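Equipment > Reviews > Bench Automation > Two-Arm Cells

Skeltari two-arm bench cell: what it costs to own

By Dorin Ursu, October

Last updated: October

The Skeltari cell is sold as a single line item, and most purchase requests I have seen treat it that way. We bought one for sorting loose wire and small parts into storage baskets. This review covers the purchase and the running budget. Motion accuracy gets one paragraph near the end.

The base price includes two arms with parallel grippers, wrist cameras and an aluminum-frame enclosure. It does not include baskets, a work mat or spare gripper fingers. Skeltari will quote a starter pack for these. We bought plastic baskets from a kitchen supplier for a fraction of the price, and they have held up. The mat is worth paying for. Thin wire slides on bare metal, and a gripper that has to chase a strand wastes cycle time.

Plan for 243 hours of setup and teaching in the first year. That is our logged figure, and it includes neither delivery nor electrical work. Kaisu Riihimäki, who runs the bench, logged most of it against wire tangles. Single parts were quick to teach. A bundle with several loops needs one arm to hold while the other pulls, and each new gauge of wire meant another round of adjustments.

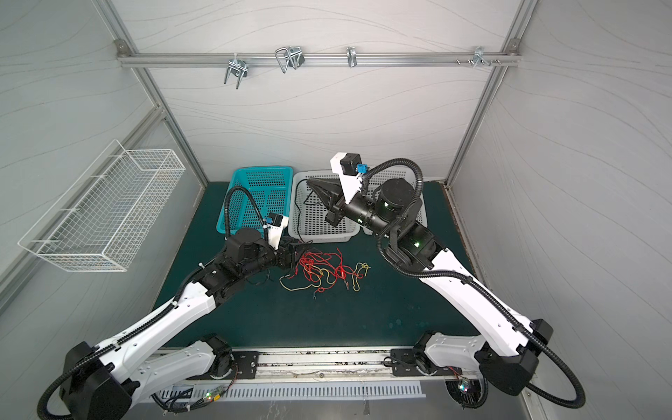
Cable routing should be a separate line in the plan. The arms come with conduit fitted, but the camera leads need slack at the wrist, and too much slack can snag on anything tall inside the cell. Order two spare camera leads with the machine. Ours cost $428 for the pair including freight, and the lead time was longer than for the arms.

Cleaning is minor but not zero. Debris collects along the front rail and has to be brushed off by hand. The manual gives no interval. We do it every 10 shifts.

We compared two alternatives. The Campbell single-arm unit is cheaper and adequate for rigid parts, but it cannot separate a tangle without a fixture. The Nallavard cell matches the Skeltari on reach and has a better service contract, at $4,000 more up front. A shop without its own technician should take the Nallavard.

Repeatability on rigid parts met the data sheet. On wire the data sheet makes no claim, and neither will I.

Bought with: Hevard extended warranty, three years. No claims so far. Read the exclusions on gripper fingers before signing; they are treated as consumables.

Rating: recommended for shops with in-house support. Hold back part of the first-year budget for teaching time.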